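Grading a size run, part two 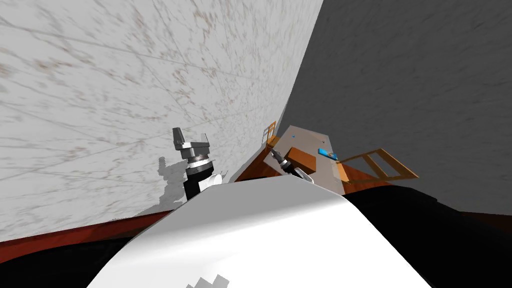
The Plernari trouser block jumps 18 mm at the hip between every size, which works through the middle of the range and fails at the top. Yung-ching Tseng regraded it for me in March with a variable increment, and the back rise now sits level at size 16. Next is cloth. I want a pale grey with faint brownish speckles and thin diagonal lines, like the marbled wall, set against a plain charcoal waistband. Sampaio quoted a 400 g wool - too heavy for a pleat. Tidemico has a lighter twill, colour 406, and I have ordered a swatch. Fit notes to follow once the toile is sewn.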